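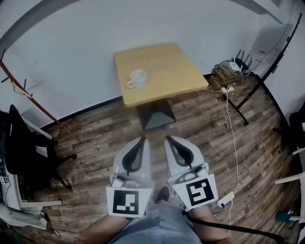 Mug with a spoon or stirrer on the practice table, with the two hand-held grippers ready in front.

Table clearing at Dronden: questions from staff

By Glenys Staniforth, site operations
June
Reading time: 3 minutes

What is being automated?
The return of used mugs and cutlery from tables to the wash-up trolley in the Dronden staff canteen. The machine is a two-armed unit supplied by Torko. Cooking, serving, till work and the dishwasher are outside the project.

What are the hand-held grippers for?
They record how a person does the job. The operator holds one in each hand and carries out the task, and the recordings are used to train the arms. The square patterned plates let the software work out where each gripper is. The tips are soft, and a light squeeze is enough for a mug.

Who does the recording?
Canteen and wash-up staff who have put their names down. A shift is 74 recordings at most, with a break of 15 minutes at the halfway point. It is paid at the normal hourly rate and counts as working time. Staff who do not wish to record stay on their usual duties and need not give a reason.

Do I need to be good with computers?
No. Guido Morelli starts and stops the software, which is called Histach, and checks each file afterwards. The operator says "bad one" if a recording should be thrown away. Dropped spoons are kept unless the operator asks otherwise.

Why a mug and a spoon?
They make up most of what is left on tables. A spoon standing in a mug is awkward for the arms: it changes the space available for the grip and may swing when the mug is lifted. Plates will be added once the mug results are steady. Glasses are not planned.

Is my face or voice kept?
Sound is deleted when the file is checked. The camera looks forward and down, so it picks up hands, legs and whatever is in front of the operator. Take off lanyards and put phones away before starting. Files are stored under a number and the list of names is held by the site office.

Will jobs be lost?
No post is being removed during the trial, which runs for 3 months. The two evening clearing rounds will be shared between the machine and one member of staff. Hours freed by this move to food preparation, where there are two unfilled shifts. Arrangements after the trial have not been settled and will go through the usual consultation.

Will the work change?
Yes. The person on the evening round will empty the machine's tray, clear anything it leaves and note faults on the sheet by the hatch. Lifting should go down. Walking probably will not.

What happens if it stops in the middle of a round?
Press the red button on the unit, move it to the wall and finish the round by hand. Do not pull at the arms. Report the fault to Guido Morelli before the next shift.

How many recordings are needed?
240 accepted files for mugs. The Flores site will use the same set and will not record its own.

Where do I sign up?
At the site office, before 3 in the afternoon. Training takes one session.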